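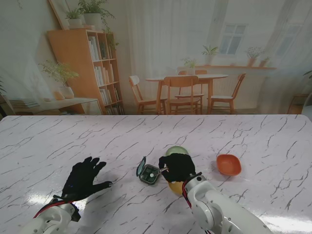

Willar marble-look table covering, 10 months on

I didn't expect much from a printed marble surface, and for the first week I felt I'd been right. The veins are bold and grey, and they stop dead in odd places, as a real slab's wouldn't. The shop's page had 592 ratings, most of them glowing. I suspect plenty were written the day it arrived.

The gloss is my main complaint. Under a strong lamp it throws glare straight back at you, and small wrinkles that you'd never spot on a matt finish catch the light.

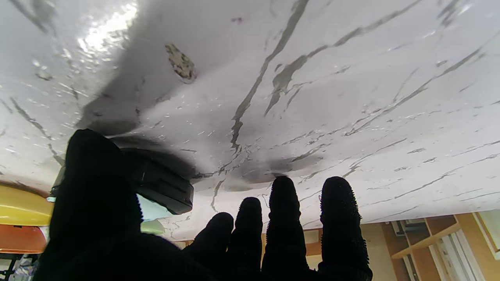
Willar's leaflet says creases "relax within days". Mine haven't. I've smoothed it, warmed it and left books on it overnight, and by Wednesday the worst one was back.

It does wipe clean, I'll give it that. Tea, felt tip and beetroot all came off with a damp cloth. I still wouldn't put a hot pan on it, whatever the leaflet claims.

The Astmont version is dearer and has a matt finish. I'd look at that first. Three stars, and the third is for the beetroot.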